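What a month of folding towels with a hand-held gripper taught me

I've been quiet here because November got eaten by cloth. Good eaten! I finally have a result on the folding project that I trust enough to write down, and it's simple enough that some of you could try it with your own setup.

Quick recap for anyone who skipped the earlier posts. We collect demonstrations with a hand-held gripper: you squeeze, you move it through the job, the camera on it records, and later a policy learns to do the same thing on the arm. The policy we train is called Cornico (Leopold Haslinger named it, I've stopped asking). Cornico was already decent at hard things like cups and boxes. Fabric was where it fell apart, and it fell apart in a very particular way. It would reach for the cloth, close a finger's width too high or too far in, come away with air or with three layers at once, and then carry on with the fold as if everything was fine.

My first idea was more data. I recorded another pile of clean folds, start to finish, every one of them neat, and retrained. Success went up by so little that I wouldn't bet lunch on it. Detlef Brinkmann looked at the recordings with me one evening and asked why every single cloth started out flat and square. Well — because I had smoothed it out each time before pressing record. I like a tidy start. The policy had basically never met a crumpled towel.

So we changed two things.

The first is what I've been calling messy starts. Before each demonstration you drop the cloth from chest height and leave it exactly as it lands. No smoothing, no turning it so that a good corner faces you. If the best corner is buried, you demonstrate finding another one. This was annoying for the first hour and then it got weirdly fun, like a little puzzle each time.

The second is shorter clips. I used to record a whole fold as one long demonstration. Now a clip covers a single grasp and the move right after it, then I stop. A clip is over in 9 seconds if I'm awake. If the grasp goes wrong I keep it and record the recovery as its own clip: open, back off, look again, go in lower. Leopold was skeptical about keeping the bad grasps, and I was too, a bit, but the recoveries are where a lot of the improvement seems to come from.

Now the numbers. We ran 40 trials on the arm with each version, same towels, dropped the same way. The old policy, trained on tidy full folds, finished 9. The new one finished 30! I reran the old one because I thought I'd broken something. I hadn't, or at least I couldn't find it. Both versions got the same total recording time, so the new one hasn't simply seen more footage.

Some caveats before anyone gets too excited (me included). The messy starts and the short clips went in together, so I can't tell you how much each one is worth. I should have split them and I will. Forty trials is also not very many. "Finished" means the cloth ended up folded in half with the edges lined up closely enough for Detlef, who was judging without knowing which policy was running. He is strict about edges. And it's all small, fairly stiff cotton so far. I tried one slippery scarf and it was hopeless, the fingers kept pushing it along in front of them.

Backgrounds are the other thing I want to dig into. Most of my clips were recorded over a plain table, and the policy gets noticeably shakier over anything patterned. A fold in striped cloth already bends the stripes around in ways that are lovely to look at and probably confusing to learn from. Put that on top of a busy print and there are edges everywhere, most of them meaningless. So the next batch is going to lean hard on home surfaces: beds, sofas, a rug if I can stand kneeling that long.

One practical tip if you want to try this. Practice the approach angle before you record anything. I come in low with the fingers wide open and only close when one finger is clearly under the edge. Coming straight down works on a table but on a mattress everything sinks, and you end up pinching the cover along with the cloth. I've done it more often than I'd like.

Next up: messy starts alone against short clips alone, 2 separate training runs, same trial setup. I'll post whatever comes out, even if it makes this post look silly.

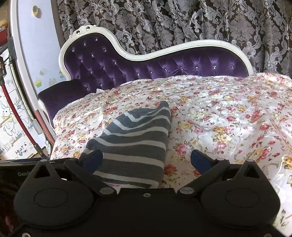
Fingers open, striped cloth on a rose-print bed cover. Plenty of folds to choose from.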